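Inicio | Entradas | Taller | Presupuestos | Contacto

Buscar en este blog... Buscar

Cuentas antes de comprar: pinzas, cables y almohadillas

26 de octubre de 2024

Imprimir | Enviar por correo electrónico

Desde junio llevo una hoja de cálculo con lo que nos costaría pasar de las pinzas prestadas a un juego propio. Al principio tenía una sola columna, la del precio de cada pinza, y con eso le dije a Lindsay Rakena que el presupuesto estaba casi cerrado. No lo estaba. Faltaban los cables, los repuestos, el almacenamiento y las horas de la persona que sujeta el equipo.

Pedí precio a dos distribuidores, Jestberg y Civosero. Jestberg contestó primero y con el desglose completo. En Civosero me mandaron una cifra única, con el transporte incluido, y tuve que escribir otra vez para saber qué parte era equipo y qué parte era soporte. La diferencia final entre los dos es de 758 euros, a favor de Civosero, pero el plazo de entrega es de 40 días y Jestberg tiene existencias.

Seidu Kwofie opina que conviene esperar. Yo todavía no lo tengo claro – si la entrega se retrasa, perdemos las sesiones que ya están apalabradas y hay que volver a buscar fechas con todo el mundo.

De momento la lista queda así:

Pinzas de mano: un par, más otra de reserva.
Almohadillas de repuesto: 10 juegos.
Cables: 3, del largo que usamos ahora.
Maleta rígida con espuma: pendiente de precio.
Discos: los compramos aparte.

La maleta la quité dos veces y la volví a poner. Abena Gyamfi lleva el material en una mochila y dice que aguanta, pero con equipo propio prefiero no arriesgar.

El otro gasto que calculé mal fue el de los objetos. Había reservado una partida para comprar cosas que manipular y la he dejado casi a cero, porque en una casa normal sobra material. Encima de una cama caben una caja rosa abierta, una pelota naranja, un pompón rosa y un peluche blanco, y con eso las almohadillas azules ya tienen formas bien distintas que agarrar. El dinero de esa partida pasa a repuestos.
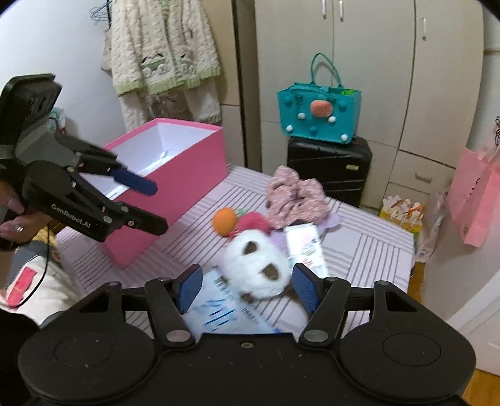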